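4. Preparing the First Session

This section applies to the Dremora campaign set. Referees using the shorter Stinia scenario should turn to Section 6, as the order of setup is different.

4.1 Before the Players Arrive

1. Read the Referee's Overview in full. Players should not read past the first chapter of the rulebook.

2. Choose a starting region from the large map. New groups should begin in the Nolte Valley, where all encounters are written for characters of first or second level.

3. Separate the encounter cards by region. The full deck holds 272 cards. Return any card marked with a crown to the box until the party has completed its first expedition. 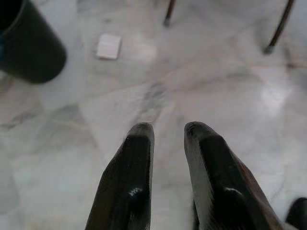 4. Roll once on the Weather Table and once on the Rumor Table. Record both results on the Campaign Sheet. Do not reveal the rumor until a character asks for news in a settlement.

Note: If the same rumor is rolled in two consecutive sessions, use the entry directly below it on the table.

5. Set the campaign year. The default is 1,853 by the Zemeo reckoning. A different year may be used, but the dates of the eclipses in Appendix C must then be adjusted by the same number of years.

4.2 Creating the Party

1. Each player rolls six ability scores in order. One pair of scores may be exchanged.

2. Each player selects a calling and copies its starting equipment to the character sheet. Spell users also choose two spells from the first list.

3. The party receives a shared purse of 67 silver marks. Any amount not spent before play begins is carried by one named character.

Caution: Do not allow items from the Relic List at this stage. Several of them cancel the effects of the opening encounter, and the first expedition cannot then be completed as written.

4. The players agree on a marching order and write it on the Campaign Sheet, which should remain where every player can read it.
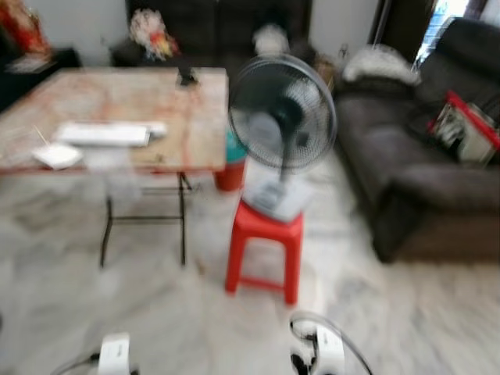
4.3 Opening Play

1. Read the boxed text on the first page of the scenario aloud. Answer questions about the rules before the first die is rolled.

2. Place the party marker on hex 574. Travel is measured from this hex until the party reaches a settlement.

3. Begin the turn count at dawn. Each travel turn represents four hours. For the night watch procedure, see Section 5.2.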